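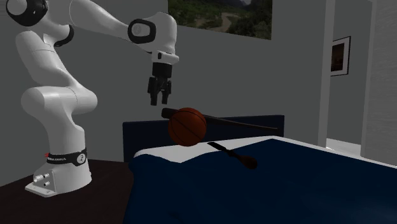

FOR IMMEDIATE RELEASE - 02/01/2022

Trerkley's Saturday Bread Market Is Moving Indoors (and I Couldn't Be Happier)

TRERKLEY - Hello again, everybody! I'm Raíssa Toledo, I run the Saturday bread market, and I'm writing this one myself because our usual press person is on maternity leave and I have a lot to say. Starting in April, we're leaving the parking lot on Araújo Street and setting up inside the old Tivance shoe warehouse, two blocks north.

If you've ever stood in line for a rye loaf with sleet going down your collar, you already know why. I've run this market through four winters and I have lost three canopies to the wind (one of them is still on the roof of the dentist's office, sorry, Doctor). Last winter I watched a whole tray of cheese rolls slide off a table and straight into a puddle. The baker cried a little and so did I.

The warehouse gives us room for 32 stalls, up from the 30 we squeeze into the lot. I know that sounds like a tiny jump, but the new stalls are deeper, and every one of them has an outlet. That means toasters! It means warm soup! It means the Flikoron Mill people can finally bring the little tabletop grinder they've been telling me about and make flour while you wait.

Flikoron is also paying for the first year of heating, and I want to thank them properly for that. Nobody there asked for their name over the door or anything like it. They just sent a very short email that said "yes, fine," and I printed it out and put it on my refrigerator.

Some practical stuff, as I've been getting a lot of calls:

Hours stay the same, 8 a.m. to 1 p.m. every Saturday. Please don't come at seven, the doors will be locked and the bakers will be grumpy.

Parking is behind the building. The entrance is on the side street, next to the tire shop, and there's a ramp on the left.

Dogs are welcome in the courtyard but can't come inside. I fought for them and I lost - the health inspector was very nice about it.

Stall rent goes to $58 a Saturday, and that now covers electricity and trash pickup. Bakers who signed up before the move keep their old rate until the end of the year.

We still have two stalls open. I'd love somebody who makes flatbreads, and I'd really love somebody who makes good bagels, as I'm tired of driving an hour for them. You don't need a storefront, but you do need a food handler's card and enough stock to last past ten o'clock.

For opening day we're baking 400 free rolls, one per person while they last, plain or with seeds. There'll be coffee, and my brother-in-law's band has promised to play at a volume where you can still order your bread.

Press are welcome from 7:30 that morning. If you want to talk to a baker, please let me know ahead of time so I can find you one who isn't up to the elbows in dough.

Contact: Raíssa Toledo, Trerkley Saturday Bread Market. Calls are best after lunch, and never on a Friday night, when I'm asleep by eight.

###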